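Ulard is asking customers to stop one zipper routine on its two-arm garment cells

Prurkthorpe, Sat 15 October - For immediate release

I run the garment handling group at Ulard, and I asked if I could write this one myself, so please forgive me if it doesn't sound much like our usual releases. We have a fault in our software, it can damage clothes and it could pinch a hand, and we want everyone who runs one of our cells to hear it from us today.

The fault is in Wisden, the program that tells the two arms how to share a piece of clothing. When both grippers close on the same bit of fabric near a zipper, Wisden is supposed to let one side lead and the other side follow. In release 3, under certain conditions, both sides think they're leading. Each arm pulls its own way, the force limit doesn't kick in as early as it should, and something has to give. So far it's been cloth and zipper teeth.

We went back through 558 zipper runs at our Prurkthorpe shop and found 157 where the two arms disagreed about who was in charge. Most of those sorted themselves out in a fraction of a second and you'd never have noticed a thing. In 3 of them the garment tore. No one has been hurt, here or at any customer site we know of, and I'd very much like to keep it that way!

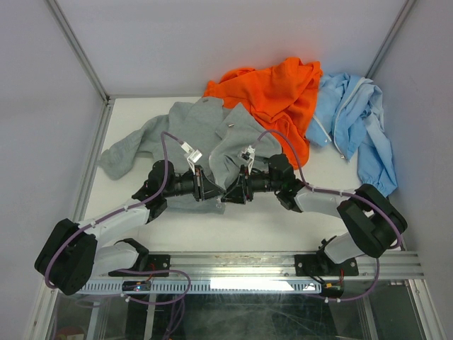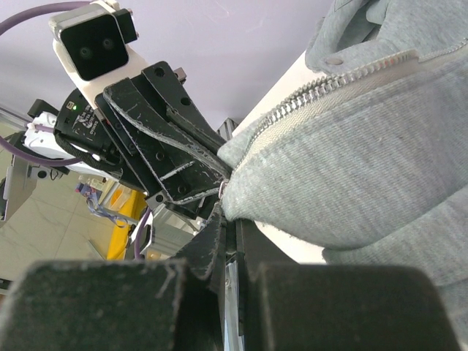
Two arms working on a gray garment with a zipper
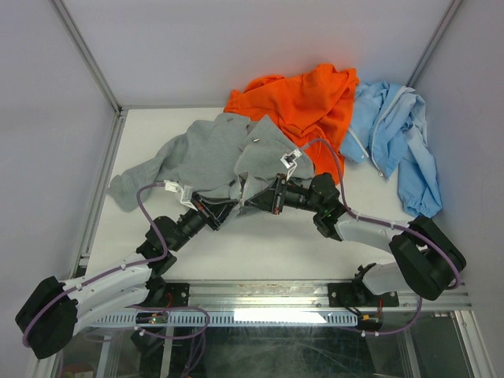
If you have a cell running release 3, please turn off the zipper routine now. You'll find it in the job menu under Closures. Folding, flattening and sorting don't use the shared hold, so those jobs can carry on as normal. Going back to release 2 is fine too, if you still have it on hand (we can send you a copy).

And please - keep hands out of the work area while the arms are powered, even if they look stuck. A stalled pair may still be pulling hard against each other, and if one lets go, the other can jump. Hit the stop button, wait for the power light to go out, and only then reach in for the garment.

How did we miss it? Our release tests used thin jackets, and the trouble shows up mostly with thick, stretchy knits, where the cloth gives enough to confuse both sides. A customer, Paquette, sent us a report back in March about a sweatshirt with a ripped zipper tape. We put it down to a worn garment and closed the report. That was a mistake, it was my group's mistake, and we've apologized to them.

A fix is being tested now, with knits included this time. I won't promise a date until I've seen it run clean. Customers will get the update free of charge, and we'll pay for any garments damaged by this fault. Just send your run logs and a photo of the damage to your usual Ulard support contact.

Head of Garment Handling, Ulard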